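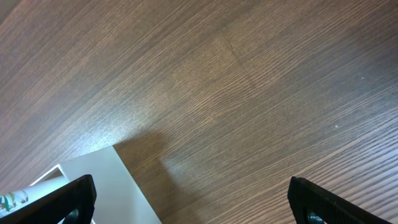
Zusell Humero throwing dummy review: three months of suplexing a bag of old jumpers

I started pro wrestling classes in Pultenham last autumn, at an age when most people are quietly giving up five-a-side, and I'm hooked. Completely hooked! The trouble is that the class is only once a week and the rest of the time I've got nobody to pick up. My other half agreed to one fireman's carry across the lawn and has declined all further bookings.

So I bought a dummy. The Zusell Humero, to be exact, the short one without legs, and I've been meaning to write it up because when I was looking I could only find reviews by judo and MMA people. They want something they can sit on and punch. I wanted something to practise bodyslams with, and it's a different job (you're up on your feet, you're thinking about where your hands go, and you want it to come down flat and not on its head).

What you get

It comes empty, I should say that first. I paid £71, and for that you get a folded-up skin and a tube of zip lubricant. No filling. I knew this and was still a bit deflated when I unrolled it on the living room floor, like getting a wetsuit for Christmas. It measures 1048 mm from the top of the head to the bottom of the body, which the listing does tell you, though I'd pictured something more like a person and less like a large toddler with big arms.

The arms are stitched so they reach forwards. You can drape one over your neck for a suplex and it stays there, more or less, and that was what sold it to me over the straight-armed sort.
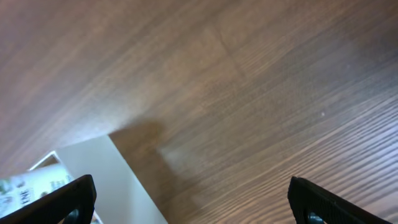
Dark brown wood grain, close up.

Filling it

Set aside an evening. Set aside two, if you're as fussy as me. I used old jumpers, two duvet covers, a pair of curtains and every odd sock in the house, and it still wanted more. Cut things into strips! I didn't the first time, I just shoved whole jumpers in, and it ended up with a shoulder like a turnip and a completely hollow neck. Out it all came again.

Do the arms first, push right down with a broom handle (the blunt end, obviously), then the head, then pack the body from the top. Mine came out at 17 kilos on the bathroom scales. That's light compared with a human being but it's dead weight, it doesn't hop for you the way a training partner does, so it feels a good bit heavier than the number. I was puffing after ten lifts.

Don't put sand in. The leaflet says not to and I believe it. Somebody at class has one from another maker with sand in the bottom and it swings about like a pendulum and then leaves half a beach on the mat.

Using it

For bodyslams it's brilliant. One hand between where the legs would be, one over the shoulder, up, turn, down. The base is wide enough to get a proper scoop on and the canvas has a bit of grip to it. I'd been dipping my head every time I lifted and couldn't feel myself doing it in class, with everything going so fast. Doing it slowly on my own sorted that out in a fortnight.

Suplexes are nearly as good. I only do the snap sort at low height, onto two crash mats, and I wouldn't try any of it on a hard floor. You still have to take the fall yourself, so please learn that from a coach first and not from me.

Where it falls down is anything involving legs. No legs, no Boston crab. No figure four, no small package, nothing. I did know that. I still found myself reaching for a leg on the second night and grabbing a fistful of air. It's rubbish for hip tosses as well, as it has no idea how to go over.
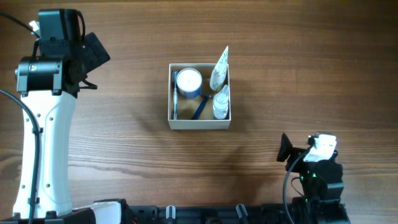 White arm, black joint, brown tabletop.

How it's holding up

I've kept a tally in the back of my training notebook (sorry, I'm like that) and it went past 600 lifts in March. At that point one seam under the left armpit had started to grin a bit, so I ran over it with upholstery thread and it's been fine. The zip is good and chunky and hasn't crept open once. The filling settles, though. By the end of the first month the waist had gone all slack and I had to top it up with a dressing gown.

The printed logo across the chest has mostly rubbed away. Don't care. The colour came off slightly on a white T-shirt in the first week, so wear something dark until it calms down.

It did smell when it was new, a sort of paddling pool smell, and I left it in the shed with the door open for a few days. It now smells of shed.

Zusell or MacDonald?

I nearly went for the MacDonald, the full-length one with legs, and I've had a go on it at class. It's a lovely thing. It bends at the hip, you can put it in holds, and it has a handle on the back for dragging it about. It's also a great deal dearer and it needs its own corner, and we haven't got a corner. If you've got a garage and you want to do mat work as well then I'd say save up. For slams and suplexes alone I honestly prefer the Zusell, as the legs on the other one flap round and clout you in the ear. 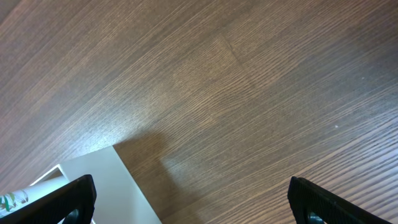 White box and a lot of wood grain.

Niggles

The leaflet is tiny and most of it is a warning about zips. There's no loop to hang it by, so it lives slumped in the hall with its arms out and frightens the man who reads the meter. I'd have paid a few quid more for a spare patch of the canvas. And the neck could do with being thicker: headlocks feel odd, like you're cuddling a rolling pin.

Would I buy it again? Yes, and I'd buy it sooner. Four stars out of five. It loses one for the neck and the seam.

Comments (4)

turnbuckle_tea
Did you find the arms got in the way on the slam? Mine (same one) catches me on the chin every time I turn.

Author reply
It did at first! I tuck the near arm in against my chest before I lift. Packing the arms harder helped too, they flop less.

slowcountout
Charity shops will often give you a bag of rags for next to nothing if you ask. Saved my curtains.

halfnelsonmum
Bought one for my daughter after reading this. She's named it, dressed it and entered it in a tournament. No slams so far.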